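Tundix household chores project
Progress report to the Collado fund
17 Jun 2021
Prepared by the Skuncombe bench team

Summary for readers in a hurry

We are having a very good quarter. The question you are paying us to look at is whether machines can do ordinary chores yet, in a kitchen or a break room or behind a shop counter, and our answer has moved from "hardly" to "some of them, slowly, with a person close by." The break room work is furthest along. Folding is furthest behind. Shelf facing, which we do on the Gilar shop floor mockup, sits between the two and gets its own section further down.

Spending is on plan. We are asking for no extra money in this report, though there is one change to how we would like to use the equipment line, and we would like a yes or no on it before the end of June.

Clearing up after a break

This is the chore we chose first because everyone on the team hates it. People leave mugs, paper cups and half-finished drinks together on one table, and somebody has to decide what gets washed, what gets thrown out and what goes back in the fridge. A person sorts that out without thinking. For the machine it is several jobs tangled together: find each item, tell it apart from its neighbors, pick a place to grab, lift without tipping, and put it somewhere sensible.

We stopped using matching test cups in the spring. They made our numbers look lovely and taught us very little. The mix on the table now is ordinary drinkware in different shapes and colors, some of it holding liquid, with things placed close enough that one overlaps another from most viewpoints.
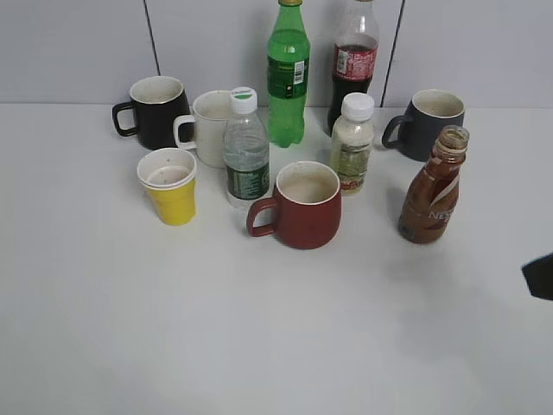
Figure 1. Mugs, a paper cup and plastic bottles on the test table, with a gripper tip at the right.

Since the last report we have run 225 attempts at single pickups from tables like this one. An attempt is one item, one try, no help. We log it as a success when the item ends up standing in the right zone with nothing else knocked over. Ceramic mugs are the happy story. They are heavy enough to stay put when touched, and a handle gives the gripper a clear target if it is turned the right way. When the handle points toward the wall the arm needs a second approach, and that planning step used to take so long that we went for coffee. It is now short enough to watch.

Clear plastic is still hard. The cameras lose the upper part of a water bottle against a pale wall, and the system will sometimes guess a bottle is shorter than it is. Labels help a great deal. A bottle with a bold wraparound label is found nearly every time, and our grasp planner has learned to aim at the label, which happens to be a decent place to hold a bottle anyway.

Paper cups were our worst item in the winter. The grip force that holds a mug will crush a paper cup, and the force that suits the cup lets the mug slide. We now set the force per item, after a first gentle touch, and the crushed cup bin in the corner fills up far more slowly.

Two arms working together

This is the part we are most excited about! Until recently the two arms took turns. One parked while the other moved, and it looked like two very polite people at a doorway. The new controller lets both arms work in the same small space, so one can hold something while the other comes in next to it. We wanted that for nesting and for un-nesting, for steadying a tall item while its neighbor is moved, and eventually for caps and lids.

Stacking cups sounds like a toddler's game, and toddlers are better at it than we are, but it matters in a real break room, where every item carried separately is another trip to the counter. 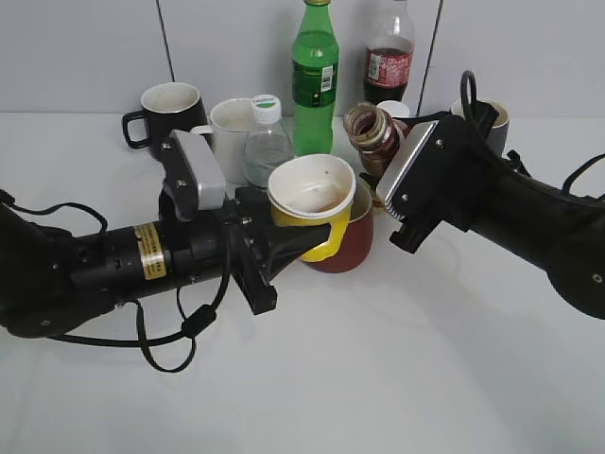
Figure 2. Both arms at the drinkware, with a white paper cup nested in the yellow cup held by the left gripper.

The arms keep a margin between them that we can set in software. We began very wide and have brought it in by stages. Reaching between crowded items from two sides is where most of our remaining bumps come from, and it is usually a wrist or the back of the gripper that does the bumping. The fingertips are fine. The planner treats cables as a fat cushion around each arm, which is safe but rules out a number of reaches that would be perfectly all right, and we think there is easy time to win back there.

Speed is the honest weak point. A person clears our standard table in well under a minute. Our best full run took 4 minutes, and an average one takes a good deal more. For a break room overnight that is no trouble at all. For a cafe at lunch it rules us out completely, and we would rather say so now.

Shelf facing at the Gilar mockup

Pulling bottles forward to the front of a shelf went better than planned. We have some 400 logged pulls on one bay. The robot does well until a bottle has fallen over at the back, at which point it calls a person. We have left it that way for now.

Folding

Towels only. One good fold in the middle, then things get creative. We have cut the hours here until the new fingertips arrive.

The equipment line

We budgeted for a third arm. Having seen what two can do with the new controller, we would like to spend that money on 20 sets of replacement finger pads in softer materials and a better camera for clear plastic. The pads wear out quicker than we guessed, and swapping them mid-week loses us half a day. The total stays inside the approved figure.

Next quarter

Full table clears with no person stepping in, mixed drinkware, both arms live.
Open bottles with liquid in them, moved upright from table to tray.
A first trial in the Skuncombe staff kitchen, outside working hours.
A second bay at Gilar, with the fallen bottle problem included this time.

Logs for every run counted in this report are in the shared folder, failures included. The bottle failures are well worth a look.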